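Home Explore Notifications Saved Log in

We use cookies to keep you signed in and to remember your settings. Accept Manage

Macario Cuevas
2026-07-07

Thread on canned food, because three people asked me about the pantry shelf over the weekend and I keep typing the same answer.

14 replies 9 reposts 60 likes

Background first. We have one narrow cupboard next to the stove. It was built for baking sheets, I think. It's tall, it's deep, and you can't see past the first row of anything.

For years the cans went in wherever there was a gap. Beans behind tomatoes, tomatoes behind coconut milk, tuna on top of all of it. We bought things we already had. At one point I was buying chickpeas every other week and never finding the last ones.

Brisa Zepeda lives upstairs and used to stock shelves at Palacios, the grocery on the corner. She looked in the cupboard once and told me to stop using it like a drawer. Her method is what I use now, with a couple of changes.

6 replies 2 reposts 31 likes

Step one is to take everything out. All of it, onto a table where you can walk around it. If you only pull out the front half you'll end up putting the same mess back.

Step two, stand them up and turn the labels toward you. Anything dented along a seam or swollen at the end goes in the trash. A small dent in the side I keep and use that week.

Step three is the part people skip. Sort on a board, not on the shelf. Any plain wooden board works if it's close to the depth of your cupboard. Build the block of cans on it, see what fits, then move the whole arrangement over.

Cans on the board and cans still off it:

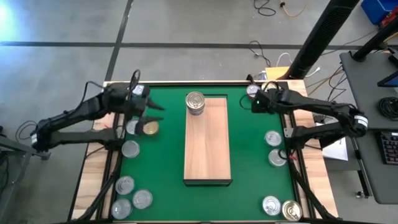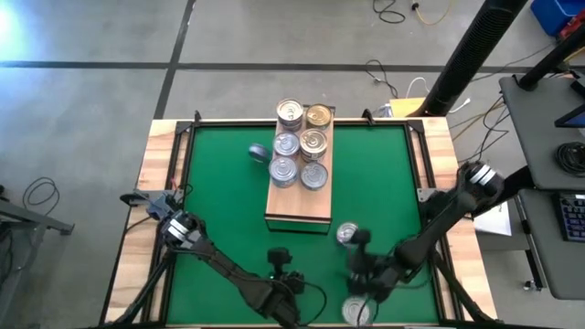
I put tall cans at the back and short ones in front. Brisa does it by date only and doesn't care about height. Hers is more correct. Mine is easier to look at when you're holding a hot pan in the other hand.

3 replies 1 repost 22 likes

Two across is what my cupboard takes. Three across will go in if you push, but then you can't get your fingers between them and you have to tip one over to get it out. Leave a finger of space on one side.

Date order: oldest in front, new ones go behind. When you come home with groceries you have to move the front ones out first, every time. It takes a minute. If you don't want to do that, put the new ones in a bag on the floor until Sunday and do it then.

I write the month and year on the lid with a marker. The printed date on most cans is on the bottom, in gray, and I'm not picking up every can to read it.

Don't write on the label. Labels come off. We had two cans with no labels for most of last year and they were both peaches.

8 replies 4 reposts 86 likes

Someone asked about those sloped wire racks that roll the next can forward. I had one, from Lanideck. It was fine with soup cans. Tuna cans went sideways and jammed it, and a big can of tomatoes didn't fit at all. If you eat one kind of thing in one size of can, get the rack.

Someone else asked about stacking. I stack two high if they're the same size and have a lip that catches. Pull-tab lids don't hold a second can as well – the tab lifts it on one side and it slides when the door shuts. Those go on the top layer.

Leftovers: whatever doesn't fit on the board goes in a box marked NEXT, and we eat from the box until it's empty before I buy more. Right now that's mostly corn.

5 replies 2 reposts 40 likes

Since it came up in the replies: no, I don't keep a spreadsheet. There's an index card taped inside the door. Beans, tomatoes, fish, fruit, other. I make a mark when I put one in and cross it off when I take one out. Brisa says the card is wrong at least half the time and she has checked.

Next job is the spice drawer, where I've found two open jars of cumin and no paprika. I'll post that one when it's done, probably later in July.

11 replies 3 reposts 52 likes

Show more replies

Get the weekly roundup in your inbox. Sign up No thanks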